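Search this site Enter keywords Go

PKG 383 Retail Packaging — Whiteley campus
Week 2 handout, bottle carriers and multipacks
Feb 8, 2019

Bring this to lab. Reading is the Oden chapter on carry packs, skip the part on shrink film, we do that in October.

What a carrier has to do
— hold the bottles upright and apart
— let one hand lift the lot
— show enough bottle that people know what they're buying
Last one gets forgotten. Students wrap everything in print and then the sauce could be anything.

Handle
Arch handle over the back edge or down the middle. Back edge = easier loading, front stays open, but the weight hangs forward of the hand so check the tilt when you lift. Center handle balances better, gets in the way of tall necks. Measure from the top of the CAP, not the shoulder. Fingers need room too. Last year's groups nearly all came in short here.

Compartments
Size to the widest bottle in the set. Mixed sets (sauce, oil, syrup, mustard type shapes) are harder than four of the same. Slim bottle in a wide slot leans, then it knocks its neighbor. Fixes: divider, a folded insert, or swap the order so the odd one sits at an end where you can get at it.

Loading order
Middle first, then ends. Straight down, don't angle it in under the handle if you can avoid it. End slots are more forgiving, you can come in from the side with the bottle tipped and then stand it up. Labels to the front before you let go — turning them after scuffs the print.

Front panel
Low enough to leave labels showing, high enough to hold. Pale ground with one strong color reads well from a distance. If you run a band accross the center keep small text off the curve.

Lab task
Pairs. Load and unload your carrier, 60 seconds each way. Write down which bottle went in worst and why. Then the lift test, then the tilt test on the Molon board. Staria sample sheets are in the drawer, stock no. 3228, take one sheet per pair not per person.

Hand in: sketch with dimensions, your notes, one paragraph on what you'd change. Typed pleease.
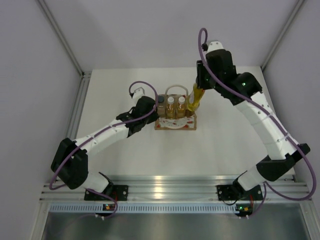

Fig. 1. Mixed four-bottle set with arched handle. Yellow bottle tilted at the right end compartment, two amber ones upright in the middle.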